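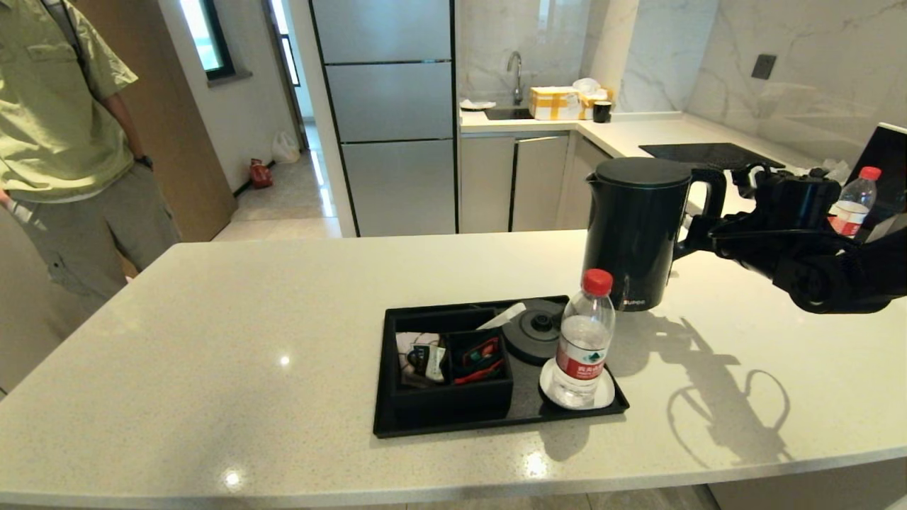 SORKEL, February

Hotels have spent years taking things out of rooms. The minibar went first, then the desk, then the stationery, then the little bottles in the shower. I don't miss most of it. But the kettle should stay, and I think hotels that remove it are making a mistake.

I travel for work and spent 63 nights in hotels last year. At the Zinard, where I have stayed for a long time, the kettles were pulled out of the rooms over the winter and replaced with a drinks station on every second floor. The card on the desk said this was to "encourage a more social stay." I do not want a social stay at 5:30 in the morning. I want tea before I have to put shoes on.

The case against the kettle is not a silly one. Guests misuse them. They need descaling, and in towns with hard water that takes staff time. Some people won't use one because they don't know who had it last. A shared machine in the hallway is easier to look after, and one machine costs less than forty kettles.

All of that is true, and it still misses what a kettle does. Parents use it to warm a bottle at night. People with a cold use it. Anyone who lands late, after the kitchen has closed, can make instant soup or noodles and go to bed. For a guest who has trouble walking, a station 2 floors down is the same as no station.

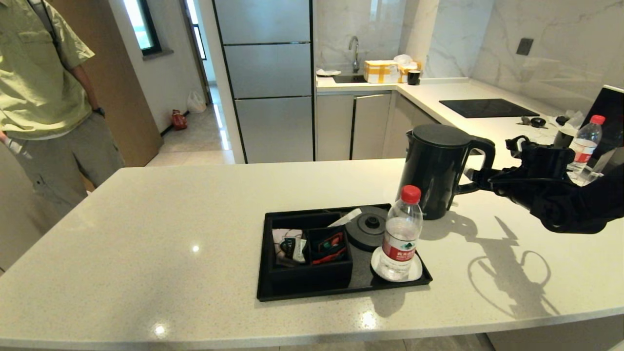 Kettle base, bottled water and packets on a tray, with the kettle just behind it.

Cost is the argument I trust least. A plain kettle is cheap, and it lasts for years if someone looks after it. The Muko charges extra for a late checkout, for an early check-in and for a second pillow. A hotel that bills for a pillow can afford to boil water.

If cleanliness is the worry, there are simple fixes. Buy kettles with wide lids so the inside can be wiped and checked. Put the descaling date on the bottom. The Birhane, a small place near the train station, leaves the lid open after cleaning so guests can look inside for themselves. It takes no extra time.

I have written to the Zinard and asked for the kettles to come back. The reply thanked me for my feedback and offered 2 vouchers for the bar, which opens at noon.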